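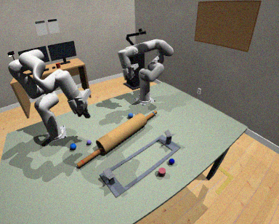
## Rolling pin task: which arm goes first?

**gimness_kid** – 2019-04-05

Okay so our club is doing the two-arm challenge in the simulator this spring and my team got the rolling pin scene. We have to pick up the pin with both arms, move it over the gray frame and set it down without sending any of the balls off the table. My plan is left arm grabs the near handle, right arm grabs the far one, both lift together. It works in my head! In the sim the pin spins out of the grip on almost every run. Has anybody here gotten a clean lift?

**Witar**

We had the same scene last year. Don't go for the handles. They're thin and they stick out at an angle, so any tiny timing difference between the arms turns into a twist. Grab the thick part with both grippers and keep them well apart.

**rornedthorpe**

Gotta disagree with Witar. Did you check how wide your gripper opens? Ours wouldn't fit around the body of the pin, we measured it in the model file before we wrote a single line of code. Handles are fine if you slow the lift way down. We ran ours at a third of the default speed and it held.

**Witar**

Huh, we must've had the other gripper then. Ours closed on the body no problem. So okay, measure first, and then we can argue.

**gimness_kid**

Just measured. It fits, but barely – there's hardly any room on either side, so if the wrist is turned wrong it pushes the pin instead of closing on it. And then the pin rolls into the lighter blue ball and we lose points.

**bsegura**

Begoña Segura here, I coach the Đoàn team. Turn the wrist so the fingers close across the pin, then come straight down. The pin sits diagonally, so the default wrist angle is wrong for both arms. My students spent 2 weeks blaming the physics engine before one of them noticed that.

**rornedthorpe**

To be fair the physics engine deserves some of it. Try setting friction by hand.

**bsegura**

You can't in the competition build, it's locked. Rule 3 on the sheet.

**gimness_kid**

Wrist thing helped SO much, thank you! I batched over 1,000 runs while I was at dinner and most of them get off the table now. New problem, the left arm swings low on its way in and clips the purple ball. Do I move the start pose or add a waypoint?

**Witar**

Waypoint. Go up first, then across, then down.

**rornedthorpe**

Start pose, if your rules let you. Every waypoint costs time, and you're gonna want those seconds for the put-down.

**gimness_kid**

Trying both tonight, will post the logs.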